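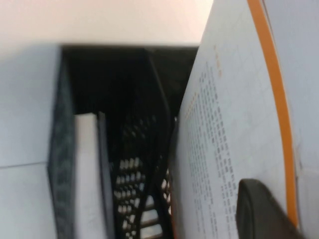
Pristis ouvre une formation au métier de développeur pour les adultes en reconversion

Communiqué de presse, le 17 juin 2026

L'école Pristis annonce l'ouverture de sa nouvelle formation en développement web, préparée avec la société Emuven. Le parcours dure 7 mois et il est destiné aux personnes sans diplôme en informatique. Les cours commenceront en janvier, en 2 groupes, le jour et le soir.

« Beaucoup d'entreprises de notre région cherchent des développeurs et ne les trouvent pas », explique Viorica Dobre, directrice de Pristis. Les participants feront un stage chez Emuven ou chez Nogueira.

Le prix est de 2000 euros, payable en plusieurs fois. Les inscriptions sont déjà ouvertes.

Contact presse : Loredana Sala, Pristis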